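Vorkwood Allotments and Tool Library
Progress report to the Frerichs Fund
Sep 13, 2020
Prepared by Benedikt Eichhorn, project coordinator

Period covered

This report covers the work done since our last update in April. The grant pays for the tool library at the Godton Road site, the repair bench, and my hours as coordinator. Spending on all three is within budget.

Membership and lending

The tool library now has 90 members, most of them plot holders at Godton Road and the rest from the streets behind it. Loans were slow in spring while the site was on restricted hours. They picked up once we moved to booked collection times, and we plan to keep the bookings even when normal hours return. People like knowing that the tool will be there, and it has cut down on the line at the gate on weekends.

The most borrowed items are still the hedge trimmers, the long ladder and the two rotary tillers. One tiller was out of use for most of the summer waiting on a drive belt. The supplier in Bornon sent the wrong part twice. It is back in service now, and we have ordered a spare belt.

Sheds and keys

We now look after 7 locked sheds and two gates. The old system was a coffee can of keys with masking tape on them, and the tape came off. Over the summer we changed to plastic tags and wrote out a single key register, which is held in the office with a copy at my home. Two padlocks had no surviving key and were cut off and replaced.
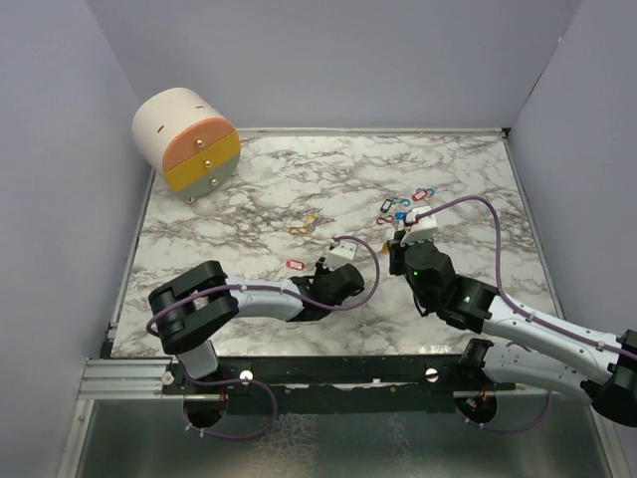 Key tags and small drawer cabinet.

Members sign for a key when they collect it and again when they bring it back. Lost keys are charged at the cost of a new copy.

Repair bench

The bench ran on 9 evenings in the period, fewer than planned. Sharpening made up most of the work. We had hoped to offer small engine repair, but the person who was going to teach it has moved away – we are looking for someone else and may have to push this into next year.

Money

We spent $1,960 on equipment and parts. The largest items were the replacement ladder and the shelving in the main shed. Insurance went up at renewal, and we covered the difference from member fees.

Next period

Work before winter includes felting the roof of the east shed, servicing all powered tools, and moving the loan records from paper to a spreadsheet. The roof comes first, as it leaks over the shelving. We would also like to talk with you about moving the unspent training money to the roof. A quote will follow under separate cover.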